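4.2 Does a dark background make people read more slowly?

The claim that dark screens slow readers down has been repeated so often that few writers bother to cite it. When they do, the trail usually ends at one of a handful of small studies done on office monitors that no longer exist. We went back to those studies before running our own, and we came away less sure than when we started.

The best known is the Haltlow reading trial. Its authors asked people to read short news items on light and dark screens and reported a clear gain for light. The trouble is that the two screens also differed in overall brightness, and the dark condition always came second, when readers were tired. Miettinen pointed this out in a short reply and was mostly ignored. A later attempt by the Perrin group fixed the order problem but kept the brightness problem, and its effect shrank by half. We do not think the remaining half can be trusted either.

Our own data come from the Prultmont sample, 1002 adults who each read 6 passages in the Alia reading program. Three passages were shown as dark letters on a light ground and 3 as light letters on a dark ground, in an order drawn fresh for each reader. Letter size and room lighting were held fixed. Readers answered two questions after each passage, so that skimming would carry a cost.

Reading speed did not differ between the two conditions by any test we had planned in advance. One unplanned test, limited to readers who said they used dark screens at home, did show a small gain for dark. We report it because we found it, but we would not build anything on it. Split a sample this large enough ways and something will turn up.

Comprehension scores were flat as well. Ikonen has argued that flat scores hide a real cost in effort, since readers may work harder to reach the same result. That may be so, but the effort ratings offered in support were collected after readers had been told what the study was for. We collected ours before, and they show nothing either way.

A further weakness in this literature is the word "dark" itself. Papers use it for pure black, for charcoal, and for warm tones near black (Figure 2), then pool the results as if the shade made no difference. Perhaps it makes none — but that has to be shown. 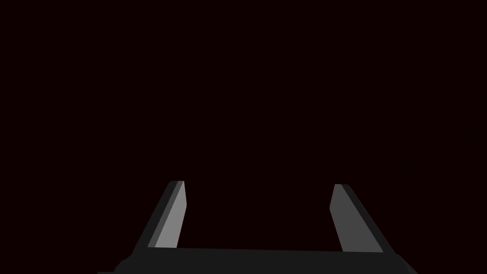
Figure 2. A very dark, slightly reddish background with shapes in charcoal and gray.

Should readers be told to avoid dark screens? Our results give no grounds for that advice, and the older studies are too weak to supply any.

We would say the same to those who sell dark screens as easier on the eyes. Neither side has done the long sessions, an afternoon or more, in which a real difference would be most likely to show. Our passages were short, and a reader who stops after a few minutes tells us little about one who goes on for hours.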